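Teaching by Hand in Henuvville

The Zuder workshop opened its doors to visitors on July 13, 2023, and I came by the early bus from Trulen. I expected big machines behind a fence. In the first room there were only white tables, and at each one a person holding a gripper in the hand, like a heavy pair of kitchen tongs.

Salma Mansour leads the group that works with these tools. She explained the method while she looked for a free place for us. A person does a small task with the gripper, a camera on it records, and later the recordings are used to train a robot arm. For one task they want 800 recordings. A good worker makes 60 in an hour, she said, but after lunch it is less.
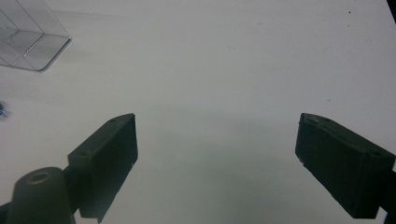 The dark green fingers of a hand-held gripper, open over a white table, with a clear plastic container at upper left.

I was allowed to try. The tool is lighter than I thought, but my wrist did not like it. My task was to pick up a bottle cap and let it fall in a box. The first 2 times I pushed the cap off the table. Mansour picked it up from the floor and told me to look at the tips and forget my hand. This helped a little. On the seventh attempt I had it, and a boy who waited behind me clapped.

The group calls its project Kuo. The name comes from a fishing boat of Mansour's uncle, and she was a bit shy to tell it. In the second room we saw the arm which learns from the recordings. It moved to a cap, stopped above it for almost 7 seconds, and then took it very softly. Some visitors had already turned to the coffee table by then.

I asked her what is the hardest thing to teach. "To give up," she answered. "A person sees that the cap is stuck and tries another way. The arm will go on pushing."

The next open day in Henuvville is not fixed yet. Visitors can leave their address at the front desk, and children may try the gripper if an adult sits with them.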